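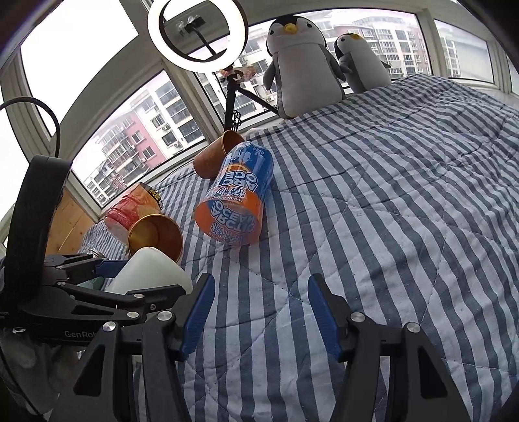
The handheld gripper is sold on the claim that demonstrations collected in ordinary homes train better grasping policies than demonstrations collected on a bench. We are not fully convinced. Soft backgrounds are where we would expect trouble: a clear soda bottle lying on a striped quilt, with bright windows behind it, is a hard thing for a wrist view to separate. Dandar's February note lists 252 home demonstrations and 106 bench ones, so the home policy also had more data — a gap the note never corrects for.

Nandi Le Roux reran the comparison with 106 of each. The home policy still came out ahead on bedding, by less, and lost its lead on hard tables.

Ships with finger pads and one cable. Handle sold separately.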